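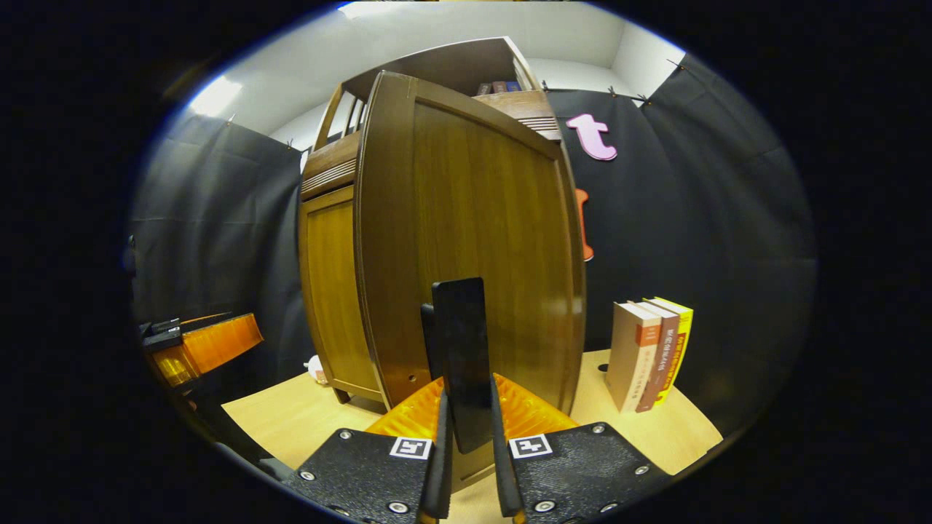
Onura Trial Garden

The Onura Trial Garden is a horticultural testing ground for hardy herbaceous perennials, laid out on a south-west-facing slope above the village of Onura. It is run by the Midora Plant Trust and is best known for its long-running assessments of hardy geraniums, asters and border phlox. The garden covers 2 hectares and is divided into 84 numbered beds.

Site and soil

The upper beds lie on a thin, stony loam over limestone, with a pH slightly above neutral. The lower beds are on heavier ground and hold water through most of the winter. A belt of hornbeam and field maple shelters the western boundary. Frost drains down the slope and collects against the lower wall, where the last spring frost is usually later than at the top of the garden. Plants of doubtful hardiness are therefore grown in both positions.

No feed is applied after the first season. Beds are mulched with composted bark in late winter, and watering stops once the plants are established, except in the moisture trial, where half of each block is irrigated from a storage pond.

History

The land was formerly a market garden belonging to the Kubiak nursery, which grew cut flowers and, later, herbaceous stock for the wholesale trade. When the nursery closed, its stock beds were left in place and many of the plants had lost their labels. The Trust took on the lease in order to identify and keep the older cultivars, several of which were no longer listed elsewhere. Comparative trials began in the third season, once enough divided material was available.

The original glasshouse was taken down and replaced by two unheated tunnels. The brick packing shed survives and is used for seed cleaning and for storing the trial records.

Trial method

Each entry is grown as three plants of the same clone, set out in April and left undisturbed for the length of the trial. A standard trial lasts three full growing seasons. Trials of slow plants, such as peonies and baptisias, last six.

Entries are scored on habit, length of flowering, resistance to mildew and rust, and the need for staking. Staking is not permitted in the main beds, and plants that collapse are recorded as such and left where they fall. Scores are taken every two weeks between spring and the first hard frost. An entry that dies in its first winter is replaced once. A second loss ends the entry.

Slug damage is recorded separately and does not affect the final mark, a practice which has been criticised by some growers of delphiniums and hostas.

Collections

The register lists 1,772 accessions, of which 1,672 are living. The remainder have been lost or withdrawn, and their entries are kept for reference. Geranium is the largest genus in the register, followed by Aster in the broad sense and Phlox. The former Kubiak stock is held in a separate block beside the packing shed and is not scored.

Two cultivars raised at the garden have been named. Geranium 'Midora' is a low, spreading plant with pale violet flowers and a long season, found as a seedling in the path between two beds. Phlox 'Mindbridge' is a tall white with a faint grey eye, selected for its clean foliage in dry summers. It takes its name from the stone footbridge at the foot of the site.

Access

The garden is open to visitors from late spring to early autumn. Surplus divisions are sold from the packing shed when beds are cleared at the end of a trial. The paths are of mown grass, and the lower beds may be closed after heavy rain.

See also

Herbaceous border
Plant trial
Division (horticulture)

This page was last edited on October 21, 2026.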